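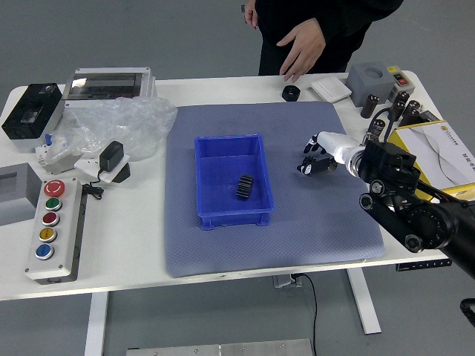
Jornik Field Kit for Genealogy and Household Interviews

Item 701. In stock, ships flat.

Paper kit for people who do kin and household interviews. Anthropology students mostly, some oral history folks, a few family reunions. Everything you need to sit down at a kitchen table and get four generations onto one sheet without running out of room on the mother's side. You know how that goes.

What you get

Chart pad, 50 sheets, 17 x 22 in. Faint dot grid, no preprinted boxes. Takes pencil well, erases clean.
Symbol stencil, clear green plastic. Triangle, circle, square, diamond, small and large of each, plus a straight edge for marriage and descent lines.
Interview notebooks, 2. 144 pages each, numbered, sewn so they lie open.
Term cards, 118, blank on the back. One relationship per card on the front (mother's brother, father's sister's daughter, wife's younger sister and so on). Write down the word your speaker uses, move on to the next.
Pencils, four. Two lead, one red, one blue.
Folder with elastic. Holds the lot except the chart pad.

New in this edition

Term cards now split older and younger siblings. Lots of you asked. A language that has one word for older brother and another for younger was a mess on the old cards, people were writing up the margins. Also added co-wives, step relations, milk kin, godparents. Cards for adoption come in two kinds, formal and informal, use whichever fits or both.

Half-sibling lines are explained in the booklet, page 6. The last booklet had that drawing backwards. Sorry. If you have the old one write to us and we'll mail you the page.

Using it

Start with the speaker in the middle of the sheet, not at the bottom. Beginners put ego at the bottom and then the grandchildren turn up. Fill in ego's color first, red or blue, doesn't matter, just keep the same one for the whole project.

Get names before terms. Go through everybody by name, then come back with the cards and ask what the speaker calls each one, and what each one calls the speaker back. Those don't always match and the mismatch is usually the intresting part.

Deceased, slash through the symbol. Divorce, slash through the marriage line. Unsure of sex or the speaker would rather not say, use the diamond. Household members who aren't kin go in with a dotted line around the house — lodgers, hired help, a neighbor's kid who eats there every night.

Do not ask for names of the dead until you know whether thats okay where you are. Booklet has a short section on this by Murray Ouellet, worth reading before the first visit.

Number the sheet and write the same number in the notebook. Every time.

Sizes and weights

Chart pad 17 x 22 in, rolled in a tube on request, no charge
Notebooks 5 x 8 in
Cards 3 x 5 in, standard file size, fit any index box
Whole kit 985 g, so it can go in a day pack

Refills

Chart pad, item 702
Notebooks, pack of 6, item 704
Term cards, full set, item 705. We don't sell single cards, please stop asking Zachary
Stencil, item 708

Cards also come in French and Spanish. Portuguese planned for April.

Class orders

Ten kits or more, class price. Write with the course name and the date you need them. Thibodeau handles shipping for class orders and they need two full weeks, more at the start of term. Purchase orders fine.

Goes with

Estow index box, holds the full card set plus dividers
Trondden tube carrier, shoulder strap, keeps the charts dry

Returns

Unused, 30 days. Stencils that arrive cracked get replaced, send a photo.

Questions to Zachary Bélanger at the order desk. Email is faster than the phone.

Page updated February 10, 2018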